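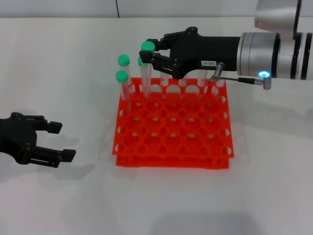
Right gripper drops capped tubes on the lift out of the rack

Two-arm cell, parallel grippers, capped conical tubes in a square plastic rack. The right arm grips at the cap and lifts. After 400 cycles in March it began to slip, 9 drops in one shift, all on the right side. Force setting is 43 percent on both grippers and has not been changed. Is this finger wear or a bad zero?

2 answers
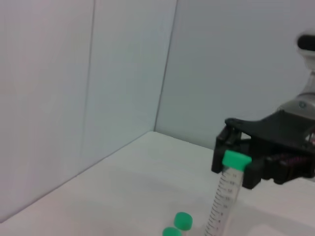

Đỗ

Check the zero first. Open the fingers fully, home the gripper, close on nothing and read the position. If it does not return to the value on your setup sheet, redo the zero before touching force.

Then look at grip height. With the fingers at the cap, a small error in Z puts one pad on the cap ridges and the other on the tube body, and the tube leans. Re-teach the pick with a tube seated all the way down in the lower plate. Clean both pads with alcohol and let them dry. I would leave the force at 43 until that is done - more force on a bad height only tilts the tube further.

Also reseat the gripper cable at the connector.

Platex

Had the same thing. Set force to 59, no drops so far. Did not check the zero.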